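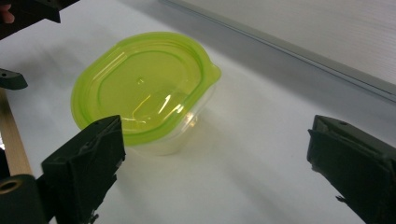
Food container, clear base with green lid and pull tab

NUSSKA — "Fludosen" LP (reissue)
Label: Kombo
Format: 12" vinyl, black, single sleeve with printed insert
Catalog no.: Kombo 15
Condition: new
Status: in stock

Second album by Nusska, recorded two years after the demo and out of print on vinyl ever since the first run sold through. People file them under doom, and the first side will back that up, but side two has more in common with old crust punk played at half speed. The riffs are short and they repeat a lot. If you need a guitar solo every three minutes you will be bored by this one.

The lineup is the one most people know: Branislav Zeman on guitar and vocals, Mwanaisha Rotich on bass, Shabani Gachanja on drums. Gachanja's playing is the main reason to own the record. He stays behind the beat through all of "Ara," which runs the full second half of side one, and when the band finally speeds up he drops the cymbals out completely. Zeman's vocals are lower in the mix than on the demo. Some fans complained at the time. I think they sit better there.

Stellan Strömberg remastered it for this edition from the original tapes. The old CD was loud and flat, with the bass smeared over everything. The new cut is quieter, so turn it up. Rotich's bass has a clear edge now and you can hear the pick on the strings in the intro to "Salt Ladder." There is some tape hiss before the first track and again between the last two. It is on the master and is not a pressing fault.

Cover painting by Cremilda Pacheco, printed larger than on the first edition and without the logo. The band name is on the spine only. The insert has lyrics on one side and a short text by Zeman on the other.

Side A
1. Low Field
2. Salt Ladder
3. Ara

Side B
1. Fludosen
2. Carrier
3. Second Carrier
4. Nothing in the Well

Pressing: 1,313 copies, not numbered. The first edition was 80 copies with a hand-glued sleeve, and we do not have any of those, so please don't write to ask.

Shipping: records go out in stiff mailers, with the disc outside the sleeve to avoid seam splits. If you want it left inside, say so in the order notes. Up to 15 LPs fit in one box at the same rate. Preorders placed before September 5, 2020 have all been mailed.

Returns: unplayed copies only, unless the disc is warped or skips. Send us a photo or a sound clip first — we will usually replace it without asking for the old one back.

Also available from Nusska: demo cassette (second dub), "Fludosen" shirt in black, sizes S to XL. Shirts run small.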